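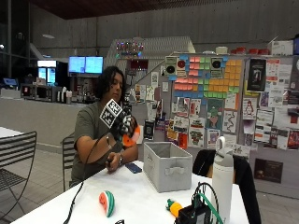 House rules for glove recording at Masodow, since a few of you asked.

Before anything else, cable. Run it down and off the table on the side you aren't working on. Check every strand for snags at the start of each take.
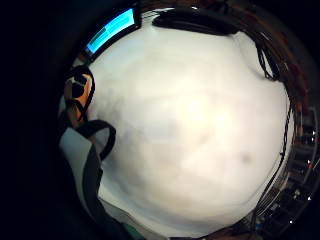
Ultville replied that they tape theirs to the forearm and haven't had a pull since August.

Fine by me if the wrist still turns freely. Next, markers. Keep the cube facing the fixed camera when you reach into a bin. We threw out 312 of 1554 takes over hidden tags.

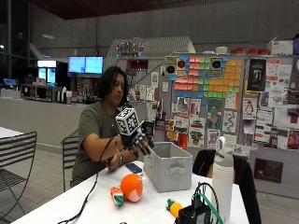
Five seconds of still hand at the start and end. Write down the object list before you record. Revised copy goes up Monday.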